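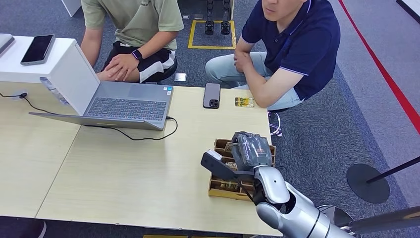 Part 4: Wiring the Light and Sound Board in Your Isanent Deep Space Freighter

OK, if you've made it this far then the hull halves are dry fitted, the windows are drilled out and you've light-blocked the inside with a couple of coats of black. If you skipped the light blocking, please go back to Part 3. I have skipped it myself on an older build and the whole nose glowed like a night light.

What you need on the bench for this part:

The Jivum sound board (green, with the speaker lead already attached)
The bag of 16 pre-wired LEDs
The 9 volt battery clip and the slide switch
Thin heat shrink, a fine tip soldering iron, canopy glue
Masking tape and a marker for labels

The resistors are already soldered to the LED leads under the black shrink tubing. Don't cut that tubing off to see what's in there! I get an email about this every December from people who got the kit as a gift, and I end up mailing out replacement LEDs.

Testing before you glue anything

1. Lay everything out flat. Plug the speaker into the two-pin socket marked SPK. It only goes in one way, so if you're pushing hard, turn it over.

2. Make sure the slide switch is OFF (away from the red wire), then snap on a fresh 9 volt battery.

3. Slide the switch ON. You'll hear a short chirp and then the reactor start-up sound, which runs 10 seconds before it settles down to the idle hum.

4. Plug in the LEDs one at a time. Sockets 1 through 8 are the steady window lights, 9 through 12 are the running lights that blink, and the last four are the engines. The engine ones pulse along with the hum and get brighter when you trigger the boost sound.

5. As each one lights up, wrap a bit of masking tape around the lead and write the socket number on it. Do this now. Once they're all in the hull, every one of those wires looks the same.

6. Switch OFF and pull the battery before you go on.

NOTE: If an LED doesn't light, flip its plug over and try again. Backwards won't hurt it. If it still doesn't light, try it in a socket you know is good before you write to me, and tell me which socket it failed in.

Fitting the engine lights

7. Start at the back of the ship. The four engine LEDs are the big 5 mm ones with the frosted tops. Push each one into its bell from the inside until the rim sits flush with the plastic. The holes in the Isanent kit run a hair small, so twist a round file in there a few turns. Go easy, you can't put plastic back.

8. Put a dab of canopy glue around each rim and let it set overnight. Canopy glue dries clear and stays a little rubbery, and you can peel it off if you have to replace something later.

CAUTION: Do not use super glue near the clear parts or the LEDs. The fumes leave a white haze on clear styrene and polishing it out is a miserable afternoon.

9. Run the four leads forward along the spine and tape them down every couple of inches. Leave yourself some slack at the hull joint.

Running lights and windows

10. The running lights are the tiny ones on wires as thin as hair. Feed them through from the outside in, wire first. I use a bit of beeswax on the end of the wire to stiffen it up. If you own the Rornetti wire threader, great, this is exactly the job for it, but I built six of these with beeswax and never missed it.

11. The window lights don't go in the windows! They point at the inside wall of the hull so the light bounces around and comes out even. Paint that wall flat white first (over your black), and aim each LED at a bare patch between window rows. Hold it with tape, power up, look at it in a dark room, move it, look again. This is the fun part, so take your time.

12. When you like it, tack the window lights down with canopy glue.

Mounting the board and speaker

13. The board sits on the two posts in the cargo section. If you have the older Isanent molding without the posts, stick the board down with foam tape, with the sockets facing forward.

14. The speaker goes face down over the grille you drilled in Part 2. Run a full ring of glue around the edge. Any gap at all and it buzzes on the low notes, and that reactor hum is nearly all low notes.

15. If you bought the Wallner display base, run the battery clip and the switch down through the support tube and into the base. It's a tight fit. Send the battery clip wires down first, then the switch wires, and solder the switch on afterward.

CAUTION: Slip your heat shrink on the wire BEFORE you solder. I still forget this.

16. Plug all the labeled leads back in, matching the numbers, and run the whole thing for an hour with the hull taped shut. Check for light leaks along the seams while it's going. Touch them up with black from the inside, and don't close up the hull for good until you've done a second look in the dark.

Battery life on an alkaline 9 volt is about 4 hours with sound and a good bit longer with the speaker unplugged. For a shelf model I'd go with the wall adapter. The plug is center positive, and it has to be a 9 volt one. A 12 volt adapter will fit the jack just fine and it will cook the board, and I can't cover that one under warranty.

Part 5 covers closing the hull and hiding the seam over the cargo doors.

Instructions last revised 27 February 2022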